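Projects > Sulter > Gallery > Collecting in the Jastness rooms

We use cookies to remember your settings and to see which pages are read. By carrying on you agree to this. Accept | Change settings

Collecting in the Jastness rooms

20 pages of notes have gone up on this site about how Sulter learns and very little about where its examples come from. The gallery is meant to fill that gap. It covers the simulated side of the collecting, done by people steering a two-armed robot model through furnished rooms in Evell, our simulator.

Posted August 20, 2018 by Vilho Halonen

What gets recorded

Each example is one short task done from start to finish by a person. The operator sees what the robot would see, moves both arms and the base, and tries to do what the task card says. Evell stores the view, the joint positions, the gripper commands and the base movement at every step. When the task is done, the operator presses a pedal and the recording closes. If the task goes wrong, there is a second pedal for that.

We keep the failures in a separate store. They are not used for copying, but they are useful when we want to know which tasks are badly described or badly set up. A card that produces a lot of second-pedal endings usually has something wrong with it. One asked the operator to put a cup on a shelf that the arms could not reach from any standing position in the room. It had been in use for 15 days before anyone looked at the totals.

The rooms

Jastness is the name of the house model. It began as a single corridor, used for testing the base, and rooms were added as the task list grew. Bedrooms came after the kitchen and have been more work than expected. Beds take up a lot of floor, the gaps beside them are narrow, and an arm that swings freely in a kitchen will hit a mattress in a bedroom.

Before each recording Evell changes part of the room. It can change the colour of the walls, the floor, the rug, the pictures, the direction of the light and how far the doors stand open. It does not move walls. We tried that in an early version and got rooms with no way out of them.

Some of the combinations are ugly, and new operators tend to report them as faults. They are left in. A learner that has only been shown pale walls and white doors will do poorly in a house that has neither, and it costs us nothing to paint a simulated wall.

Doors

Doors are the largest single group of tasks at present. Driving through an open one was the first to be collected, followed by pushing a half-open one, then turning a handle and pulling. Handles are still the weak point. The contact between a fingertip and a lever in Evell is stiffer than it should be, and operators learn to come down on the lever slowly or it jumps away from them.

Double doors were added last. The operator has to decide which leaf to use and whether one is enough. We don't tell them. Some people always open both, others squeeze the base past a single leaf with the elbows tucked in, and both kinds of recording go into the set.

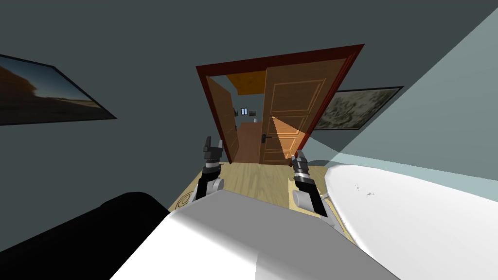
Most operators lift both hands before they drive any distance. It was never in the instructions, but people pick it up within their first session, and it has a side effect we had to deal with. In the first large set the robot nearly always set off with its arms raised, so the learner came to treat raised arms as a signal to drive. Asked to pick something up from a low table, it would lift its hands and roll away.

We fixed it by varying the starting pose. Recordings now begin with the arms low, high, one of each, or reaching out to the side, and the operator has to carry on from there. It makes the first few seconds of each example less tidy. The learner's driving got slightly worse at first and then recovered once enough of the new recordings had been added.

The tilt

The operator's view is taken from the robot's head and it tips and turns with the head. An early version of the display levelled the picture for comfort. We dropped that after comparing notes with the people working on the learner, who pointed out that the learner gets the raw view and has to act on it. If the operator is working from a levelled picture, the two are not looking at the same thing, and an operator will sometimes react to something the learner could not have seen.

The raw view is harder to work with. Two people felt sick on the first day and went back to shorter turns. We now allow four tasks and then a break, and new operators do their first sessions with head movement set to slow.

Operators

There are seven regular operators, all part-time. Most had never used a simulator before. The training takes an afternoon: an hour on the hand controllers, an hour on the base, and whatever is left on easy cards in the kitchen. Bedrooms and doors come in the second week.

The hand controllers are home-made. Each has a trigger for the gripper and a thumb stick, and hangs from a light arm so that the operator isn't holding the weight. The left one has been repaired several times. Its trigger spring goes soft, the gripper then closes late, and you can see the delay in the recordings if you know to look for it. Every recording is now stamped with the controller it was made on, and a batch can be pulled out if a spring turns out to have been failing.

We ask operators to talk through what they are doing, but only on one recording in each session. The sound is not used for learning. It is for whoever writes the cards. The remarks are mostly dull ("going round the bed", "bit more left") and now and then very helpful. The wording of the door cards changed completely after two operators were heard asking which side "the far side" was.

Checking

Evell does a first check by itself. It throws out anything where the robot passed through a solid object, where a joint went beyond its limit, or where the recording stopped before the pedal was pressed. After that a person looks at the rest at high speed and marks each one as keep, ask or drop.

"Ask" means that a second person has to look. Usually it is a case of the task being done but in an odd way: a door pushed with the forearm, say, or a drawer shut by driving into it. We argued over these for a while. The present rule is that an odd method is kept if it would do no damage in a real house. Pushing with a forearm is allowed. Driving into furniture is dropped, however gently it was done.

The set stands at 2,000 kept recordings. That is small for what we want, and the spread is uneven. There is plenty of driving, a fair amount of pushing, and too little of anything that needs both hands at once.

Going over to the real robot

Zein is the real machine that the model in Evell copies. It has the same arms and grippers but it is slower, its base pulls a little to one side, and its camera copes badly with strong light from a window. None of those things were in the simulator when we began. The slow arms and the pull are there now, set to a different amount each time. The camera is harder. Evell can put a patch of bright light on a door or a wall, but it doesn't yet wash out the whole view in the way the real camera does when it turns towards the sun.

So far the learner has been run on Zein only for driving and for pushing doors. Driving works in most rooms. Pushing works on light doors, and on heavy ones it stops with the hand resting against the wood and waits. We think the simulated doors are all too light. Their weight has been added to the list of things that get changed before each recording, and operators have already noticed - some of the doors now need a proper shove with the base.

Next

Two-handed cards are being written now: carrying a folded blanket, straightening a cover, holding one door leaf while opening the other. Collecting on these starts in October. The bedroom will get a wardrobe at the same time, if its hinges can be made to behave.

Requests for sample recordings should go through the Sulter contact page. Please say which tasks you are interested in and whether you need the joint data or only the views, as the full files are large and we would sooner not send everything.

Related pages

Writing task cards for Sulter
Evell: what changes between recordings
Controller repairs, a running list
Zein and the heavy doors
Kitchen tasks in Jastness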